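Arnthorpe Supper Club is back in June

I'm Shazia Sandhu and I'm thrilled to say our supper club returns to Arnthorpe this June, with 25 places a night and a brand new menu! We cook in the old Ikness chapel (built in 1802, and still draughty, so bring a jumper).
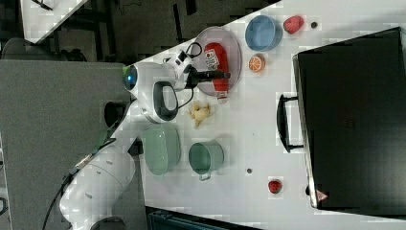

Wilson Tello is doing the puddings again, and Maarja Ķēniņš has promised her rye bread, which sold out in minutes last year. Tickets go on sale at the chapel door and we'll keep 2 tables back for neighbours. Press are welcome on opening night – just ask for me.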